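Olier Stag Knight, 16-inch statue: my review

I've been collecting fantasy statues since college and I own way too many of them, so when Olier announced a Stag Knight from the old Brurnia board game, I had my card out before the page finished loading. It's limited to 903 pieces and mine is number 259 (I always hope for a low one, never get it). He cost me $200 plus shipping from Skirnbridge, and he showed up in November, a little ahead of schedule!

First, the sculpt. Till Ackermann did this one and wow, the antlers! They're separate pieces that plug into the helmet, and the left one was snug enough that I ran a hair dryer over the socket for a minute. After that it slid right in. The cloak has real weight to it, with a torn hem and a nice muddy wash along the bottom.

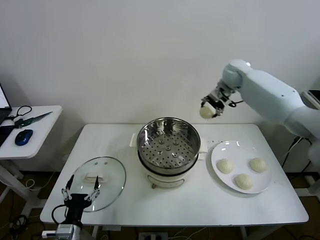 Does he fit in a regular glass display cabinet? He fits in mine with the antlers on, but I had to take out one shelf and turn the base a little sideways.

Paint is where I'd knock off a point. The face is great, very tired and grumpy, but the gold trim on the shield wanders over the line in two spots. My friend Darcy Perron got hers the same week and her shield is clean, so I guess it's luck of the draw. The Hollmann version from years back had sharper trim, though that one was smaller and the pose was stiff as a board.

The base is plain gray rock with no nameplate, and I wish they'd added one. Still, I'd buy him again, and if they do the Owl Queen next I'm in trouble.

Four stars out of five.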